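Las bandejas: para qué sirven sus bordes

Una bandeja es una superficie plana con un borde alrededor. Sirve para tener cosas juntas y para llevarlas de un sitio a otro. En casa hay bandejas en la cocina, en el horno y a veces en el escritorio.

La base aguanta el peso. El borde evita que los objetos resbalen y se caigan. Si pones una canica en una tabla lisa y la inclinas un poco, rueda hasta el suelo. En una bandeja, la canica choca con el borde y se queda dentro.

Algunas bandejas tienen los bordes altos y otras, bajos. Los altos sujetan mejor. Los bajos dejan coger las cosas con facilidad. 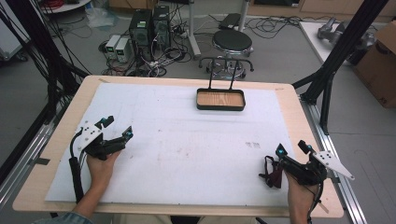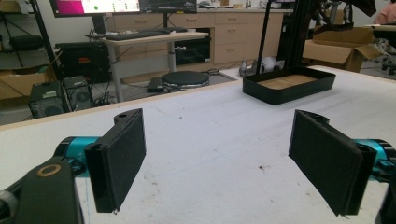

Una bandeja de borde negro y base de color madera clara, sobre la mesa, en las dos fotos.

Prueba tú mismo

Necesitas una bandeja, una hoja de papel y una manzana de 300 gramos.

Pon la manzana en el centro de la bandeja y levántala con las dos manos. Ahora mueve la manzana a una esquina y vuelve a levantarla. ¿Qué lado pesa más? El peso está más cerca de una de tus manos, y esa mano trabaja más.

Dibuja en la hoja dónde estaba la manzana cada vez. Por eso, al poner la mesa, conviene colocar el plato o la jarra en el medio.

Texto: Mechthild Zaugg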